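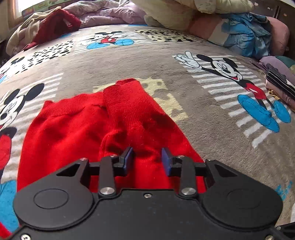 Pulell Winter Woollens Swap returns in May with room for 1,000 garments

Pulell, 2019-04-26

The Pulell Winter Woollens Swap is back for its fourth year, and this time it has moved into the old Hellwig drapery building on the main street, with twice the floor space and a proper mending room out the back.

The idea hasn't changed. Bring along the jumpers, cardigans, scarves and blankets you no longer wear, collect a token for each one, and trade your tokens for something that's new to you. Kids' clothes don't need tokens at all – if it fits, take it home.

Last year's swap found new owners for 1,523 pieces of knitwear over two weekends, and the queue on the first morning went right past the bakery. Organiser Ute Grube said she was still getting messages from people wearing their finds.

"I had one lady send me a photo of her grandson in a vest her own neighbour had knitted years ago," Ute said. "She only worked out where it came from when the neighbour recognised the buttons! I love that. Wool lasts for ages if you look after it, and there is so much of it sitting in cupboards around this town."

The mending room will be run by Hartmut Sperling and Sieglinde Schwerdtfeger, who between them have been darning, patching and re-knitting cuffs for longer than either will admit. They'll fix small holes and loose seams on the spot, and they'll happily teach anyone who wants to sit down and have a go. Wool, needles and darning mushrooms are all supplied.

"People think a hole in the elbow is the end of it," Sieglinde said. "Bring it in. Pick a colour you like and we'll make the patch the best bit of the jumper."

Also new this year is a washing and storage table, where Finn Stüber will show how to hand wash a heavy knit, how to dry it flat without stretching the shoulders, and what to do about moths. Finn will also have 212 cedar blocks to give away, cut from offcuts at the Bamasus joinery. One per household, please, until they run out.

Local yarn shop Nestex is putting up the prizes for the Ugliest Jumper Parade, which closes the first weekend. Last year's winner, Mattes Gerlach, will be back to defend his title and has promised more pompoms.

What to bring

Clean knitwear of any size, adult or child
Knitted or plush blankets and throws
Leftover yarn, if it's in full or nearly full balls
Knitting needles and crochet hooks

Please wash everything beforehand and check the pockets. Small holes are fine, but we can't take felted or mouldy items.

Drop-off is open at the Hellwig building every weekday from 9 am to 4 pm until the swap begins. Entry is by gold coin donation, and the first 400 people through the door get a free cup of pumpkin soup. There is step-free access from the rear car park, and prams are welcome.

Helpers are still needed for sorting and folding, even if you only have an hour to spare. Put your name on the sheet at the Nestex counter, or ask for Ute at the drop-off desk.

Media are welcome at the mending room and the parade. Interviews with Ute Grube and Sieglinde Schwerdtfeger can be arranged through the drop-off desk during opening hours.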